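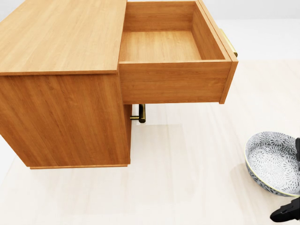
Nondstead Drawer Cabinet

A low cabinet for a bedroom, hallway or office, made by Prandano since 2006. It ships flat and takes one person an evening to put together.

Drawers run on full-extension slides and come all the way out for cleaning – lift the front slightly and pull. Maximum load per drawer is 100 lb.

Finish: clear matte oil. Wipe with a damp cloth and re-oil once a year. Do not use bleach or furniture polish.

Wall strap and screws included. Anchor the cabinet before loading it.

Orders placed now ship in February. Spare slides and handles – write to Dineo Moodley in parts.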